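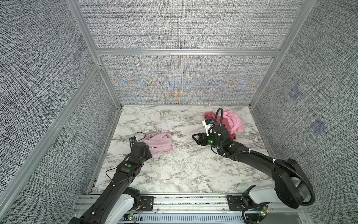 *Two pink cloths on a marble-patterned surface.*

Apr 21, 2022

**Grestcombe textile swap is back – and it's bigger!**

Great news for anyone with a closet full of fabric: the Grestcombe textile swap returns to Lornari Hall next month, and this time it runs for 4 days. The January swap drew 297 people, the best turnout yet, and the line for the button table went right out the door!

Organizers hope to have 1000 pieces on the racks by opening morning, from curtains and bed sheets to quilting scraps. Everything should be clean and folded. Bring up to five items and take home the same number – kids' clothes don't count toward the limit, so bring as many of those as you like.

There's a mending corner too, with sewing machines on loan from Hestex, the repair shop on Shirazi Street. Entry is free, and drop-off bins are already out in the lobby.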